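Clernier Wood Texture Notes

A small, plain-text dataset of written wood surface descriptions, with species labels and finish codes. Version 8.

Maintainers: Ludmila Tóth (labels, schema), Kvido Sokol (scripts, packaging)

Overview

Clernier is a table of 3406 short text records. Each record holds a written description of a wood surface as entered by a grader, the species the grader believed it to be, the finish code, and a free comment. It was put together for testing search and text classification on trade vocabulary, where the same word is often used for different things. "Figure", "grain" and "mottle" are the worst cases and make up a large share of the disagreements in the label column.

The records come from grading sheets kept by two workshops, Naddale and Skála. Sheets were typed in by hand and then checked against the paper originals by a second reader.

Contents

records.csv -- the full table, UTF-8, comma separated, header row
terms.csv -- controlled vocabulary, one term per row, with permitted synonyms
splits/ -- train and test lists, by record ID
scripts/ -- import, validation and scoring
CHANGES -- version history

Fields in records.csv

id: integer, unique, never reused after a deletion
source: naddale or skala (no accent in the code)
species: lower-case common name, or unknown
tone: one or more terms from the tone list, separated by semicolons
pattern: one or more terms from the pattern list
finish: raw, oil, wax, varnish, other
text: the grader's description as written, spelling corrected
comment: optional, may be empty

The finish field is blank in older Naddale sheets. A blank means the grader left the box empty and must not be read as raw. The validation script warns on blank values and does not fill them in.

Vocabulary

Tone terms are limited to the surface color and do not imply a species. Amber, tan and rust are separate terms; "reddish" and "rusty" map to rust, "honey" maps to amber. Where a grader gave two or more tones they are kept in the order written. We make no claim that the first tone is the dominant one. Skála graders appear to have used that order, but Naddale graders did not follow any rule we could find.

Pattern terms were harder to settle. "Mottled" and "blotchy" were merged in version 5 and split again in version 6 after a review of the Skála records. In this dataset, mottled is a property of the grain figure, while blotchy refers to uneven color across the face. A record may carry both. Files produced with version 5 should be regenerated, as the mapping can't be reversed from the merged term.

A face that shows amber, tan and darker rust patches over a mottled, blotchy grain is entered with three tones and both pattern terms. A vertical seam with a slight change of tone across it goes in the comment field, and the tones on both sides are pooled into one list.
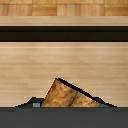
Splits

The test list has 1272 record IDs. The remaining records are in the train list. Assignment was done by grading sheet, so that no sheet contributes to both lists. This matters for Naddale, where one grader often copied a phrase down a whole column. Random splitting by record gives scores that are far too high and should not be reported.

Installing and running

The scripts need Python 3 and no outside packages. Run them from the top folder of the repository.

python scripts/validate.py records.csv terms.csv
python scripts/score.py --pred my_output.csv --split splits/test.txt

The scorer reports exact match on species and set overlap on tone and pattern. It reads input in batches of 1000 rows; change the value with --batch if memory is short. Rows with an unknown species are left out of the species score but still count toward the other two.

Geken export

Older tools expect the Geken layout, with tone and pattern joined in one column. Use scripts/to_geken.py. The export drops the comment field and cannot be imported back.

Known problems

-- Species labels are the graders' opinions. None were confirmed by lab methods.
-- "Cherry" in Naddale sheets sometimes refers to a stain color. Affected records are marked "stain?" in the comment field where the second reader noticed it.
-- Slash marks in the paper sheets were typed as semicolons in early versions. Most have been fixed.
-- Seams, joints and checks are recorded only as free text, so a search for "seam" will miss records that say "line" or "join".

Reporting errors

Open an issue with the record ID and the proposed value. Corrections to the text field are checked against the paper sheet by Ludmila Tóth before they are merged. Script bugs go to Kvido Sokol. The next release is planned for April and will add synonyms to terms.csv without changing any record IDs.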